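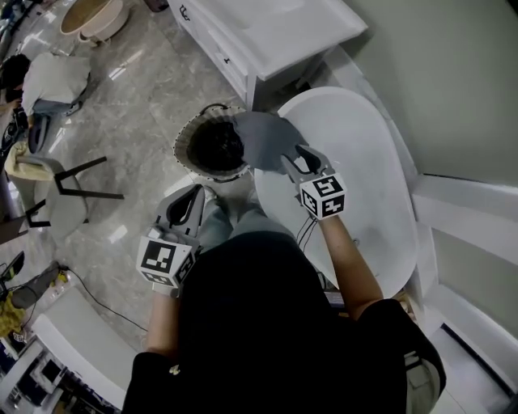 Section 4. Recording sessions with the hand-held grippers

Most of what goes wrong with a learned policy was already wrong in the recordings, and most of what goes wrong in the recordings is decided before anyone presses start. The Gradum sales sheet says an untrained person can produce useful examples within minutes of opening the case. We have not found that to be so. An untrained person can produce files within minutes, and the files will pass the automatic check, and a good share of them will teach the arm something you did not want it to know. The bathtub cloth task is used throughout this section. The operator stands over a white oval tub with a gripper in each hand, the right one holding a grey cloth where it drapes over the rim, and a cable from that same gripper runs down past the side of the tub. Cloth, a curved rim, a glossy floor and a cable make it a harder task than the ones in the quick-start leaflet, and a better test of whether your set-up is any good.

Read section 3 (Fitting the markers) first. The steps below assume both marker cubes are fixed and have been checked.

4.1 Before you choose a task

Write the task down in one sentence, with a start state and an end state that a stranger could judge. "Tidy the cloth" is no use. "Cloth begins hanging over the tub rim, ends in the basket with no part touching the floor" can be marked pass or fail by someone who was not there.

If two people on your team read the sentence and disagree about whether a given recording passes, change the sentence. Do not settle it by discussion, as the discussion will not be in the file.

Note: The Plirham task library contains ready-made sentences. Several of them are vague in the way just described. Ntombi Mofokeng rewrote the bathroom set for us, and her versions are in Appendix C.

4.2 Preparing the room

1. Clear the floor where the operator will stand and turn. Chairs, bags and other furniture may stay in the room if they are out of reach of the operator's feet and of the cables.

2. Run the power and data cables along one side. Leave enough slack for the operator to reach the far end of the tub without pulling.

3. Look at the floor from head height. Glossy tile and marble patterns throw back lamps and windows, and the tracker sometimes takes a bright patch for the edge of a marker. If you see a strong reflection where the grippers will work, move the lamp or close the blind.

4. Put the basket, the cloth and anything else the task needs in their start places. Photograph them.

5. Ask everyone who is staying in the room whether they mean to stay for the whole session. A person who moves about at the edge of the view is tolerable. A person who leans in to help is a spoiled take.

CAUTION: The finger tips are firm enough to chip enamel and acrylic. Do not brace a gripper against the tub to steady your hand.

CAUTION: Keep the tub dry inside and out. The grippers are not sealed against water, whatever you may read on the user forum.

Step 3 is the one people skip. The manufacturer's view is that the tracker copes with reflections by itself from release 7 onwards. Gerrit Fourie ran the same takes with the blind open and closed on that release and lost the left gripper several times with it open. You may have better luck with matt tiles.

4.3 Holding the grippers

1. Take one gripper in each hand, with the marker cube upward.

2. Close and open each pair of fingers fully, three times, watching the live readout. The number should return to the same value each time. If it drifts, recalibrate (section 3.5) before going on.

3. Lift both grippers to chest height, then lower them to where the work will be. Both cubes must stay tracked the whole way.

4. Check what your forearms do. When one arm reaches across the other the lower cube disappears, and the software fills the gap with a smooth guess. It looks very tidy in the playback. It is made up.

Note: The gap filler can be turned off under Povach > Tracking > Advanced. We recommend turning it off and keeping it off. You will throw away more takes and you will know why.

Working over a bath or a deep sink makes step 4 harder, as you are bending forward and your own chest comes into the space between camera and gripper. Stand closer than feels natural and bend at the hips. Shorter operators may want a low platform, which must be wide enough that they need not think about its edges.

4.4 Recording a take

1. Stand at the start position with both grippers open and still.

2. Press the foot switch. Wait for the tone.

3. Hold still for a slow count of two. The training code uses this pause to line up the camera and the tracker, and it does a poor job without it.

4. Do the task at the speed you would use if you were slightly tired. Do not perform it. Slow, ceremonial movement is very common in first sessions and gives you an arm that moves like somebody carrying a full bowl of soup.

5. If the cloth slips, pick it up again and carry on. Recoveries are worth having. Mark the take "recovery" afterwards.

6. If a cable catches, stop. A tug on the cable puts a force on your wrist that the robot will never feel, and the file holds a correction with no visible cause.

7. At the end state, open both grippers, draw them back and hold still for another count of two.

8. Press the foot switch and say "pass" or "fail" aloud. Fill in the label before the next take. Labels filled in at the end of the afternoon are fiction.

CAUTION: With cloth, do not let the finger tips close on the rim and the fabric together. The readout will show a good firm grip, and it will be a grip on the bath.

4.5 Varying the examples

The software displays a variety score after every session. We suggest you ignore it. It measures how far apart the gripper paths are, so an operator who waves the cloth around before letting go will score very well.

What does seem to help is changing the start state on purpose:

Move the basket to a different side of the operator.
Let the cloth hang lower on one side than the other.
Start with the cloth bunched up.
Swap which hand takes hold first.
Change operator.

Change one of these every few takes and write down which. Changing all of them together makes it hard to find out later which one the arm cannot manage.

Encarnación Escobar's notes from the January sessions are worth quoting here: "Wian always takes the cloth by the corner. The arm now wants a corner. When there is no corner showing it goes and hunts along the rim for one." There was nothing wrong with any single one of Wian Maluleke's takes. They were clean and quick and every one passed. They were also all the same take.

4.6 How many are enough

The brochure figure is 284 takes per task. No source is given for it, and the Mnguni support desk could not supply one when we asked. Our own cloth set stands at 1029 takes after sorting, out of 3226 recorded, and the arm trained on it still fails more often than we would like when the cloth is folded double.

Treat any fixed number with suspicion, including ours. A workable routine is:

1. Record a small batch.

2. Train on it.

3. Watch the arm fail, in person, with the sound on.

4. Write down the start state that made it fail.

5. Record the next batch around that start state.

6. Stop when the failures no longer suggest anything new to record. At that point the trouble is probably somewhere other than the examples.

4.7 Sorting

Sorting must be done by someone who did not make the recordings. Operators remember what they meant to do and see it in the playback.

Reject the take if:

either marker cube is lost for longer than a blink while the fingers are moving;
the opening or closing pause is missing;
a second person's hand touches an object used in the task;
the cable is seen to pull tight;
the end state does not match the sentence from 4.1.

Keep the take if it is merely ugly. Jhair Palomino sorted our first batches by how neat they looked, and the arm trained on those could not cope with a cloth that had slid half off. We put the ugly ones back in.

Note: The "auto-sort" button does something, and the release notes do not say what. Until they do, use it on a copy.

4.8 Packing up

1. Open both grippers fully before switching off. Fingers stored closed take a set and the zero point shifts.

2. Wipe the marker cubes with a dry cloth. Spirit cleaners lift the black ink.

3. Coil the cables loosely and inspect the length nearest each handle, where they flex most.

4. Copy the session to a second disk and open one file from the copy. The progress bar reaching the end has been known to mean very little.

5. Note in the session log anything that annoyed you. The annoyances have been a better guide to bad data than the quality report.

Fault codes for the foot switch and the tracker are listed in section 6.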